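Zeka cell, Grasside – March, in from 7:40

Gripper service + wrist camera re-cal. Was due at 1,000 cycles, counter says 1,067. Oops.

Before touching anything
Saved the old offsets to the Stevolden folder, file ends in 153. Air off, brake on, tag on the pendant. Somebody left the teach speed at full again – put it back PLEASE.

Fingers
Both off. Left one had play in it, could rock it by hand. Screw wasn't stripped, just backed out. Cleaned the threads, fresh threadlocker, torqued to the sheet. Did the right one the same way even tho it felt fine.
Slides wiped down, tiny dab of the Malabanan grease. Last time we used too much and it collected cardboard dust all month.
Open/close by hand, smooth. Then under power, smooth. The click on closing is gone, I think it was the loose finger the whole time and not the drive. Not going to open the drive.

Camera
Lens had a greasy smear on one side, must be from last service. Cleaned. Cable clip was cracked, swapped it, 2 left in the drawer – order more.
Ran the board routine from the top. First pass failed on pose 73, glare off the board. Turned the side lamp down a notch and restarted, second pass went thru. New offsets written. Close to the old ones except rotation, which moved more than I like. Will compare again after a week of running.

Look check with the tartan shortbread box, stood on end, label up, fingers wide open. Want both finger tips in view and the box between them with room to spare. Box sits a bit left of center. Leaving it, inside what the pick software can handle. 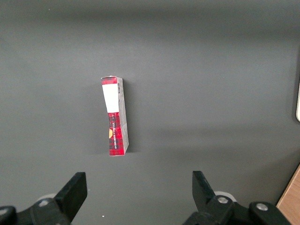
Still to do
– wipe the gray mat, there's a white speck near the front that the blob finder might like
– barcode side of the box is pale, try the exposure one step down and see if detection gets better or worse
– repeat look check with box lying flat
– reset service counter (did NOT do this yet, need the Malabanan login)
– fix the interval on the sheet by the door, says 2,000, wrong
– air back on, tag off, only after the counter

Stopped 11:15.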